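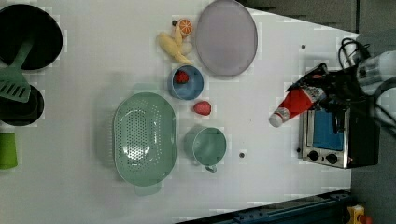 Press Release No. 21
For release 9/18/22

DERNESS COOKWARE SWAP MOVES TO TANDOTBRIDGE AND ADDS A REPAIR TABLE

I started the Derness Cookware Swap in my garage because I owned five frying pans and used one of them. That's really the whole origin story! Now we've outgrown the garage, and the church basement after it, and I'm very happy to say that our fall swap will be held in October at the old Tandotbridge feed store, which has parking (finally) and a loading door wide enough for people who bring things by the carload.

If you haven't been before, it works like this. You bring kitchen things you don't use, you get a ticket for each one, and you trade the tickets for kitchen things you'll use more. A pot is one ticket. A spatula is one ticket. Yes, I know a pot is worth more than a spatula, and I've heard from plenty of you on the subject, but we tried a points system one spring and the line went out the door while people argued over muffin tins. One thing, one ticket.

Doors open at 8 in the morning for drop-off and we start trading an hour later. We close at 4. Please don't come at five to four with a station wagon full of casserole dishes. You know who you are, and I still love you.

The big news this year is the repair table. Broler Hardware on Lai Street is lending us a bench and a bin of screws, handles and lid knobs, and they'll tighten or replace what they can while you look around. Loose handles are the thing we see most, and it always bothered me to turn down a perfectly good saucepan over a wobble. There's no charge for the work. Parts are at cost, and most of them run less than a cup of coffee. They can't do electrical repairs, so leave the toaster at home.

We're also bringing back the kids' corner, with play pots and pretend groceries to trade under the same ticket rules. Last fall it was the loudest part of the building by a long way, and I watched one small girl drive a harder bargain over a plastic eggplant than I ever have over a car.

What we can take: pots, pans, lids, bakeware, bowls, cups, plates, utensils, cutting boards, and toy versions of any of those. Please wash everything first. We can't take knives, glass with chips in it, or nonstick pans with the coating coming off. Cookbooks are fine, and I'll probably get to them before you do.

Admission is free. If you've got nothing to trade, come anyway and ask for the starter tickets at the front desk. We hand out roughly 21 sets each season, mostly to folks setting up a first apartment, and I'd be glad to see that number go up. Anything left at closing goes to the Tandotbridge thrift shop, apart from the lids with no pots, which come home with me and wait for next time.

I could use more hands for setup the evening before, especially anyone with a folding table. Leave your name at Broler Hardware or write to the Derness Cookware Swap, care of the Derness post office. Reporters are welcome any time during the swap, and there'll be soup.

###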